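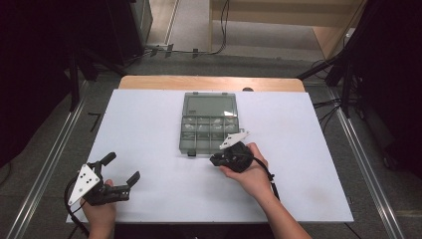 Two grippers, one organiser box, lid open.

Recording a sorting task with hand-held grippers

If you've got a pair of hand-held grippers and you're itching to gather your first proper set of examples, start with a compartment box. It's cheap, it fits in a drawer, and it has a hinge, latches and lots of little spaces to aim for. I've recorded more of these than any other task and I still get a kick out of watching the first clean run play back!

This guide covers one session of 50 recordings for a task we call "tidy box" at Udura. It assumes your grippers already talk to your recording software. If they don't, go through the Gorach set-up page first and come back.

What you'll need

A pair of hand-held grippers, charged or plugged in
A plain, light-coloured work surface
A compartment box with a hinged lid
Small items that fit the compartments with room to spare
A notebook (paper, please, your hands will be busy)

Step 1. Write the task in one sentence

Before you touch anything, write down what counts as finished. Ours reads: "All items are in the row nearest the lid, and the lid is closed." Minttu Savolainen, who runs our sessions in Riihimäki, pins hers to the wall at eye level, and I've copied her ever since. If two people would disagree about whether a recording is done, the sentence needs more work.

Step 2. Set your starting positions

Choose how the box will sit at the beginning of each recording. Turn it a little, slide it a bit left or right, bring it closer or push it back. You want variety, but keep the whole box within easy reach of both hands. Jot the positions down as a quick sketch so you can work through them in order.

Do the same with the items. Shuffle them between compartments before each run so the model doesn't just learn one favourite spot.

Step 3. Check the gripper view

Hold each gripper where you'd naturally begin and look at its live picture. Both fingers should show, with the box between or beyond them. Open and close the fingers a couple of times and make sure the box doesn't disappear behind them when you come in low. If it does, tilt your wrist and try a slightly higher approach.

Have a look at the cables too. Let them run back along your forearms and give yourself enough slack to reach the far side of the lid. A tug halfway through a run shows up as a nasty little jerk in the motion.
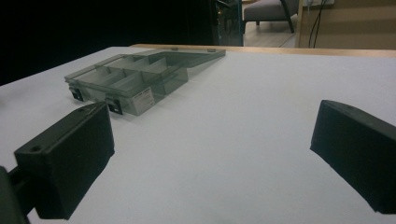

Step 4. Do five practice runs

Don't save these. Move at the speed you'd use to pour tea for someone: steady, no rushing, no long pauses while you think. Use one hand to steady the base and the other to move the items, then swing the lid over and press the latches home.

Transparent plastic is a great challenge for a learning system, by the way. Edges overlap and dividers fade in and out as you move, so keep your lighting the same for the whole session.

Step 5. Record in two blocks

Record 25, take a proper break, then record the other 25. Tired hands get sloppy, and you'll see it in the finger openings well before you feel it. Start each run with both grippers open and clear of the box, and finish the same way.

Dropped an item? Pick it up with the gripper and carry on. Recoveries are gold! Just mark the run with an R in your notebook so you can find it later. Only throw a run out if you use your bare fingers or knock the box off the table.

Step 6. Review the same day

Play everything back at double speed while it's fresh. Our Wednesday session took almost 54 minutes to record, and the review was done before lunch. Check that each run ends the way your sentence says it should, and label it "Lallau" or whatever your project folder is called, plus the starting position from your sketch.

Next task to try: the same box, starting with the lid shut and the latches done up. It's fiddlier and a lot of fun.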